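Perkum Issues Revised Installation Guide for Wood Floors in Small Rooms

2023-10-27 – Perkum has published a revised installation guide for its Dirier line of floating wood floors. The guide replaces the edition released in May and applies to all Dirier boards sold for home use.

The main change concerns moisture. Installers are now asked to record the moisture content of the subfloor at 5 points per room before any board is laid, with one reading taken in each corner and one at the center. Boards must rest unopened in the room for three days. The earlier edition asked for two.

The section on doorways has also been rewritten. Door bottoms are to be checked for clearance over the finished floor before the last row is fitted, and trimmed if they touch the straightedge.
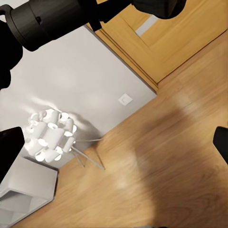

Interior view with wooden door, white cabinet and wooden floor.

Expansion gaps remain at 12 millimeters along all fixed walls. The gap must be kept clear of adhesive and filler and may be covered by baseboard fixed to the wall only.

"Most of the calls we get are about gaps and door clearance," said Beryl Rowbotham, technical manager at Perkum. "The old text covered both, but on separate pages. Installers were missing one or the other."

Guidance on furniture has been moved to its own chapter. Shelving and cabinets may stand directly on the floor if the weight is spread across the base. Built-in units should be installed first and the boards cut to fit in front of them, with the same gap as at the walls.
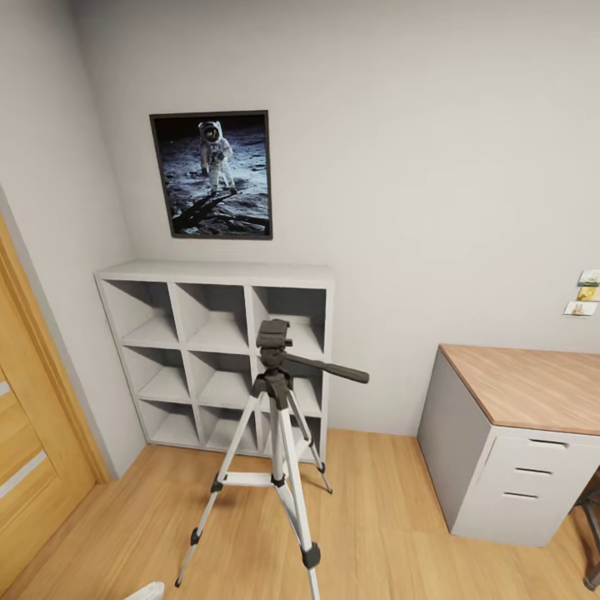 Room corner with light wooden floor, open cube shelving and framed astronaut poster.

The guide runs to 89 pages and includes cutting tables for the Szewczyk and Gidau board widths. A first printing of 3,000 copies is being sent to dealers. Installers who hold the May edition can exchange it at any Dirier dealer – no proof of purchase is needed.

Media contact: Perkum Press Office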